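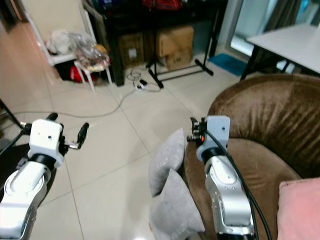
Frequently asked questions: living room care

These answers are for guests and tenants of the Nekmont apartments. If your question is missing, please write to Hiyori Sugiyama at the office.

How do I clean a velvet armchair?
Use the vacuum with the soft brush and go slowly, in one direction. For a small spill, press a dry white cloth on it and wait. Please do not rub. Rubbing makes a shiny place in the velvet, and it stays for long.

The velvet looks darker in some places. Is it dirty?
Usually not. Crushed velvet shows light and dark areas depending on how the fibers lie. Pass your hand over it and you will see the color change.

Where should the cushions go?
On the chair or on the sofa, as you like. If they were on the floor, please shake them before you put them back. Covers with a zipper can be washed at a low temperature. Pink and red covers must be washed separately from the gray ones.

Can I use the steam cleaner on the floor tiles?
Yes, on the tiles, but do not hold it on the grout lines. For daily cleaning, warm water and a little mild soap are enough. Light beige tiles show dried drops easily, so we suggest to wipe them with a dry mop after.

What about cables on the floor?
Please lay them along the wall when possible. Do not put a mat or a rug over a power strip, and do not keep it switched on while its cable is tightly coiled.

May I leave cardboard boxes on the shelf?
Yes, for your whole stay. Put heavy boxes on the lower level. We can also keep 2 boxes per apartment in storage room 221. Ask Haruto Kinoshita for the key, any day except Saturday.

How often is the floor mat by the glass door changed?
Every 3 weeks. In November we change it more often if there is much rain.

Can I borrow a stool or a drying rack?
Yes, both are free of charge. Please return them to the office before you leave.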